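Emik round bin, small, dark grey – review

2/18/25
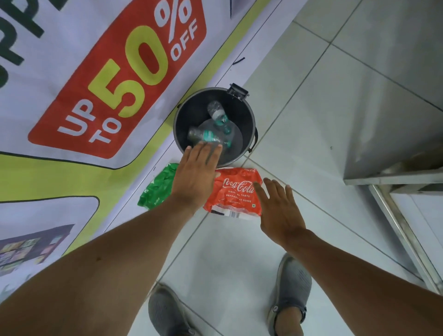
Natalina Ferri wrote under my last post that hers is full by lunchtime, and that drinks bottles are the worst thing you can put in a bin this size. I agree with her about the bottles. Two of them with a bit of wrapping leave little space for anything else, unless you squash them first.

I bought mine in December to stand by the shop door, and it has been emptied daily for 7 weeks. The dark inside hides marks well and a quick wipe is enough. The round shape has no corners for crumbs to collect in. On floor tiles it slides a bit if you knock it.

I use it open. The hinge bracket at the back of the rim stays on and sometimes snags a thin liner – fold the liner over it and it holds. The side handle is thin but fine for carrying.

The Pasari bin I had before took more but was always in the way. For paper, wrappers and the odd bottle the Emik does the job. For a family kitchen I would get the next size up.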